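Stallau 382 Handheld Garment Steamer
Sold by Brotik. Page text by Maricruz Cuevas. Last revised 15/06/2025.

In stock. Ships with fabric brush, lint pad and measuring cup.

Tank: 200 ml
Power: 1,000 watts
Cord: fixed, exits at the base
Controls: on/off, trigger with lock
Colors: white only

What it does
I don't like steamers much, and I've said so to the people who decide what we stock. Most of them promise you'll never iron again, and then you find yourself ironing a collar at seven in the morning with a damp sleeve stuck to your arm. The Stallau box makes the same promise. Ignore it.

What the 382 does do is relax knit fabric. T-shirts, jersey dresses, thin sweaters, the kind of thing that comes out of a drawer with a crease across the front. You hold the hem so the cloth is under a bit of tension, run the head down slowly, and the crease goes soft. On woven cotton it's a lot less convincing. Linen laughs at it.

The instructions show a woman steaming a shirt on a hanger, smiling. A hanger works for the body of the shirt. Sleeves are another matter, and I still do them flat.

Working flat
Stallau says any padded, heat-safe surface will do. Well, maybe. A bed is the right height for most people and it's already there, but steam goes straight through a thin knit and into whatever is under it. Put a folded towel down first. Get the worst of the wrinkles out by hand before you turn the thing on, starting with the neckline – it's where the cloth bunches up and where a steamer is most likely to press in a new crease.

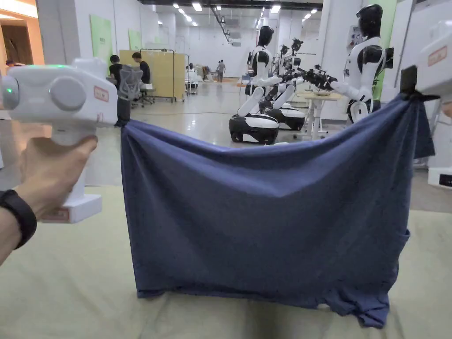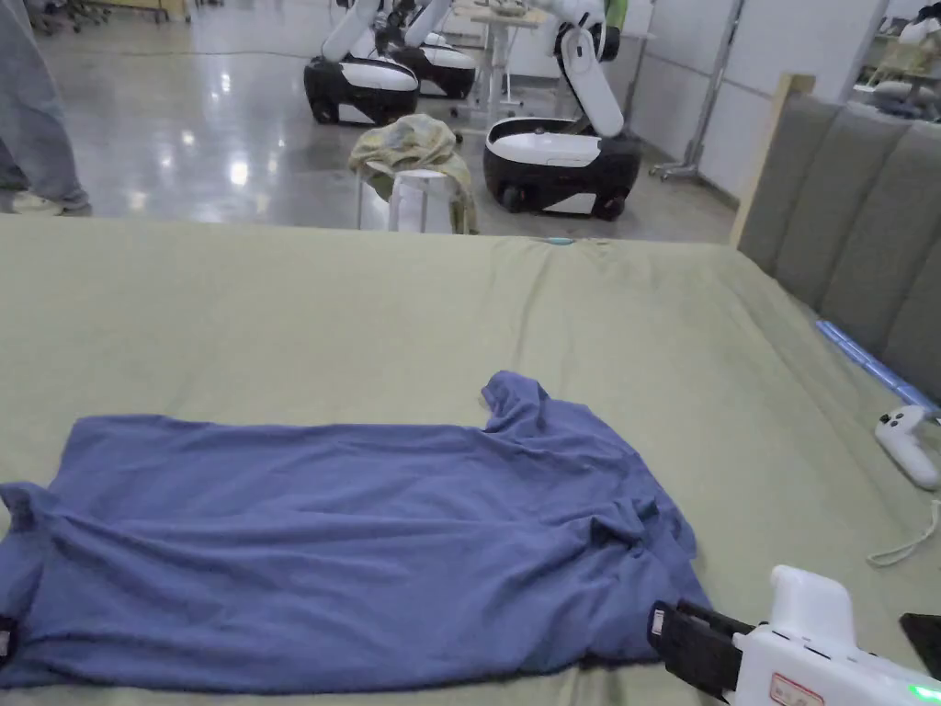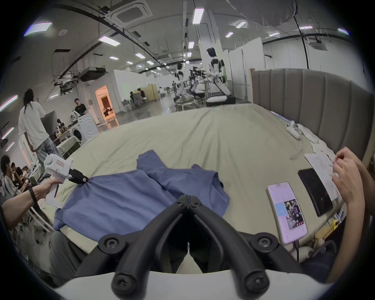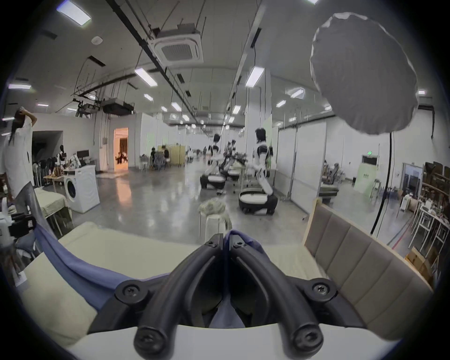

Second picture: a blue T-shirt turned sideways on the bed, with the neck end still bunched.

Heat-up and run time
Stallau gives a heat-up time on the box that I have never matched. Mine takes longer, and the first few seconds of steam come with drips. Point it at the sink until it settles.

A full tank gets me through a couple of shirts and part of a third. If you have a week of laundry waiting, you'll be walking to the faucet a lot. There is a bigger tank for the older model and no, it doesn't fit. I tried.

The attachments
The fabric brush is fine. It clips on firmly and the bristles hold the head a little off the cloth, so you get fewer wet patches.

The lint pad picks up lint for one afternoon. After that it's a fuzzy square you have to clean.

We also carry the Þrastardóttir press mitt, sold separately. It's a padded glove you wear on your free hand so you have something to steam against. I expected to hate it and ended up using it for cuffs. Pricey for a glove, though.

About the Sesetness water additive
You'll see it suggested at checkout. It's scented, and the label says it "restores the life of fibers." I have no idea what that means and neither did the rep. Stallau's booklet says plain water only, and I'd go with the booklet. If your tap water is hard, buy distilled.

Compared with an iron
If you already own a decent iron and a board, and you wear mostly button-down shirts, keep your money. The 382 makes more sense if you live in knits, travel, or have no room for a board. It weighs more than it looks – nearly as much as my travel iron once the tank is full – and your wrist will notice.

Returns
Unused units can come back in the box with all the parts. Used ones only if faulty. Dripping in the first few seconds doesn't count as a fault, so please don't send it back for that.

New stock of the replacement brush is due in July. The lint pads we have plenty of.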